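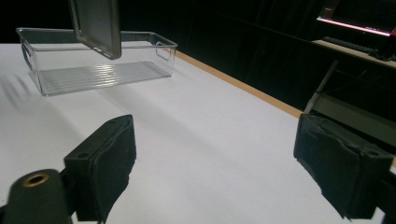

Jun 14, 2025

Slept badly and got up before the alarm. I had coffee standing up and then started on the electronics drawer, which I have been putting off since May. It's the deep one under the window, and it has turned into the place where every cable and old charger in the apartment goes to stay. I didn't want to put things straight back in the drawer, so I used the clear plastic bin with the handle openings at both ends. It's shallow, so nothing can get buried, and I can see what's in it from the side without lifting anything out. The ridges on the bottom are going to collect dust but I can live with that. I bought two of them at Vamen a while back and the other one is already under the sink with sponges in it.

The rule I made was that anything with a screen goes in the bin and anything with a cord goes in a shoebox. By the middle of the morning the shoebox was full and I had started a grocery bag. I found chargers for things I haven't owned since the apartment on Prerov Street. I found the adapter I turned the place upside down for before the last trip, inside a rolled up sock, with the other sock nowhere. I threw out the sock. Also a warranty card for the toaster, expired, and a key I don't recognize. The key went in the dish by the door with the rest of them.

I wiped the drawer out with a damp cloth and left it open to dry. There was something sticky in the back corner, maybe an old cough drop. It took hot water and a butter knife.

Stopped for lunch. Eggs and the end of the rice. The rain hadn't come yet so I walked down to Ernard for trash bags and milk and they were out of the big bags, so I got the small ones, a roll of 12. On the way back I checked the mail. Water bill and a flyer for a carpet place.

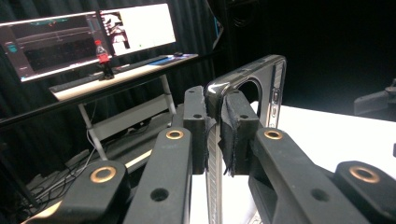
In the afternoon I went through the phones, and that took longer than the rest put together. The trouble is that I can't get rid of one until I know what's on it, and to know what's on it I have to charge it, and to charge it I have to find the right cord, which by then was at the bottom of the shoebox. One of them asked for a code I had forgotten. I tried the old door code from Prerov Street and it opened. There were 700 pictures on it, most of them of receipts and parking spots. I kept 8 and moved them over to the laptop. One is of the kitchen table at the old place with snow light coming in, and I'm glad to have that one. The others are mainly food.

I wrote out small labels on masking tape with the words KEEP, WIPE and RECYCLE. The Alemayehu repair shop takes old electronics on the counter side and doesn't charge for it, so the recycle pile will go there when I'm next on that side of town. I should call first. Last time I carried a printer over and they were closed for inventory.

It rained hard from four until almost six. I had to get up and shut the bedroom window and put a towel on the sill. The tape labels don't stick well to plastic, by the way. They curl at the ends. I'll get the proper kind or write on the tape before pulling it off the roll, which might keep my fingers off the sticky side.

Supper was soup from the freezer. My back is sore from leaning over the table and I still have the grocery bag of cords sitting on the chair. I don't want to look at it again tonight. The drawer is dry and I put the lining paper in, a bit short on the left but it covers. Flashlight and batteries in front, tape measure behind.

Tomorrow: call Alemayehu, pay the water bill, buy big trash bags if Ernard has them.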